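Notes from the Fodden bench: 46 takes a session and a very patient bin
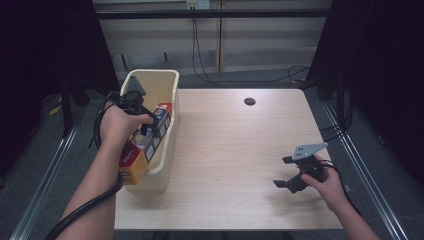

Cardboard box in the bin, left gripper on it, right gripper waiting its turn.

Hello again from the back half of the building! April has been a grabbing-things month for me, and a few of you asked in the kitchen what I do behind the black curtains all afternoon, so I said I'd write it up for the newsletter.

The short version is that I pick things up and put them down. The longer version is that the Fodden project is trying to teach a two-armed machine to sort mixed packages, and the way we're teaching it is by showing it. Lots of showing. I hold a gripper in each hand, do the job the way I'd like the arms to do it, and the system records what the hands did and what could be seen from my head at the same time. One go at the task, start to finish, is an episode. Then I reset the table and go again.

We're at 2601 episodes now (I checked this morning before my coffee, which was a mistake, I'd been hoping for more). Of those, 191 are marked as bad. Bad can mean I dropped something, or talked to someone halfway through and stopped moving, or the recording started late. I used to take the bad ones personally. Rafia Mengal, who set up the whole labeling scheme, has talked me out of that. She doesn't delete them either, she just gives them their own tag, and she says we may want the drops later on when we get to teaching recovery.

A normal session is 46 takes, and then I get a break whether I want one or not. That number came out of Rafia going through my early recordings and spotting that I get sloppy near the end. My elbows drift in, I stop opening the jaws all the way, and I start taking the same lazy route to the bin every single time. The model would learn that too, of course! It has no idea I'm tired. It would just think that's how a box ought to be moved.

So a lot of the job is being varied on purpose, and it's harder than it sounds. Try putting a box down "at random" fifty times and see how random you are. I have a favorite spot on the table, it seems, and a favorite angle, and I had to start working from a shuffled list of starting positions that tells me where the bin goes and which way round the package sits. Some of them are awkward. A box leaning on a diagonal inside the bin is my least favorite, because you have to come in from above and get a jaw against the printed side without shoving the whole thing further down. It's also the kind of example the system was shortest on, so guess what I've been doing all month.

The other thing I had to learn was what to do with the hand that isn't busy. At first I let it hang down by my side, and the result was an early model that had no clue where the second arm should be. Now I keep it just over the tabletop with the jaws open, ready to take over. It feels a bit silly for the first few minutes and then you forget.

People ask if the cables get in the way. Yes! One runs off each gripper and along my arm, and I've learned to do a small shake of the wrist before every take so nothing snags on the rim. Villalobos down the hall swears there's a neater way to route them and has promised to show me, so I'm putting it in print here to hold them to it.

What's next: Rafia is training on the new batch this month, and we'll run the result on the arms over at Sitside. The last version got the upright boxes fine and made a real mess of the tilted ones. I'm not promising anything this time, but I'd like to see it do 2 tilted ones in a row before I go on vacation.

We could also use more hands, and I mean that literally. So far nearly all the episodes are mine, and I'm right-handed and fairly short, so everything the system knows about reaching it learned from a short right-handed person. If you're tall, or left-handed, or just move differently from me, come by after 2 in the afternoon and I'll get you set up. You do a few practice goes first, and those don't get saved. Bring any empty product boxes you have at home too, the brighter the printing the better. I'm very tired of looking at the ones we've got.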